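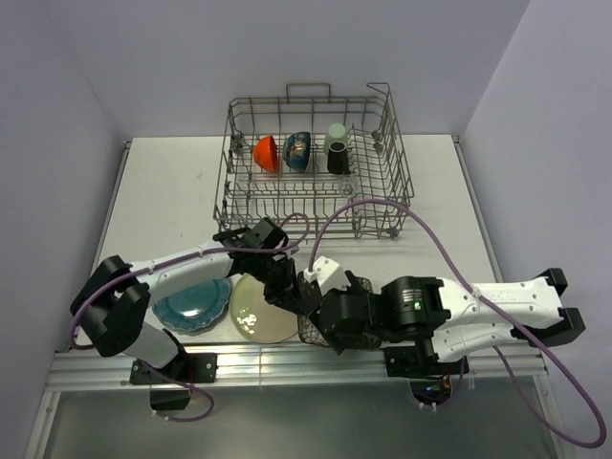 Plidano opens orders for Jolov, a two-arm tabletop kit for teaching robots everyday chores

June 1, 2022 - Plidano today opened orders for Jolov, a two-arm robot kit built for people who want to work on the small, awkward jobs of a kitchen. Bowls, plates and cups are the company's starting point, and a dish rack has been on its test bench from the first week of the project.

Jolov puts two arms on one aluminum rail that runs along the front edge of a table. Each arm has its own base mount, its own gripper and its own electronics, so a lab can start with one side and add the other later. The mounts bolt to the rail and slide along it before they are tightened, which lets a team set the arms closer together for a narrow sink-side layout or farther apart for a wide one.

"We love dishes," said Gion Lüthi, who leads hardware at Plidano. "A bowl on its side asks for a completely different grasp from a plate lying flat, and a rack is full of thin bars to bump into. When we started, I thought we'd spend a month on it and move to something harder. We are still finding new things to try, and I still come in early to try them!"

The arms are driven by hand for teaching. A person moves a matching pair of lightweight leader arms, and the two arms on the table follow. Motions are recorded together with the video from a fixed camera, and the recordings are saved in plain folders that can be copied, renamed or thrown out without special software. A session can be paused in the middle, the table rearranged, and recording picked up again from the same screen.

Much of the work since December went into the less glamorous parts. The motor housings now carry small status lights. Cables are purple, so they stand out against the white arms and the black joints, and they are left long enough to loop freely through the full reach of the arm. Teams that would like them tied down can do that with the clips in the box, though Plidano suggests running the arms through their whole range first to see how much slack is needed.

The grippers come off with two screws. Attachments can be fixed on top of them, and the drawings for the mounting face are included with every kit, so anyone with a 3D printer can make their own.

Kirsten Gill runs the robotics teaching lab at Dauda, a training center that has been using an early Jolov kit with its evening classes. Her students set up their own table inside a plain-walled enclosure and took turns at the leader arms.

"They were moving cups within the first half hour," Gill said. "Plates took them longer. Picking up a flat plate is hard, and the students got really into it - they were arguing about wrist angles on the way out to the parking lot. I'd like the leader arms to have a slightly bigger handle, and I've told Plidano so."

A larger handle is in testing and will be sent to early users at no charge. Plidano is also working on a quieter shoulder joint, with no date set yet.

Jolov does not come with a finished dish-loading program. Buyers get the arms, the rail, the leader arms, the recording software and 30 sample recordings to practice with. Training a policy on top of that is up to each team, and a computer with a suitable graphics card is needed for that step. The kit is meant for indoor bench use by adults, and the arms are not sealed against water.

Orders are taken directly by Plidano and through its distribution partner, Plaltula, which also handles spare motors, gripper fingers and cables. Kits ship in 5 weeks. Schools and training centers can ask Plaltula for a loan kit before they buy.

About Plidano
Plidano designs and assembles small robot arms for research, teaching and home workshops. Its workshop occupies a former tool factory built in 1943.

Press contact: Gion Lüthi, Plidano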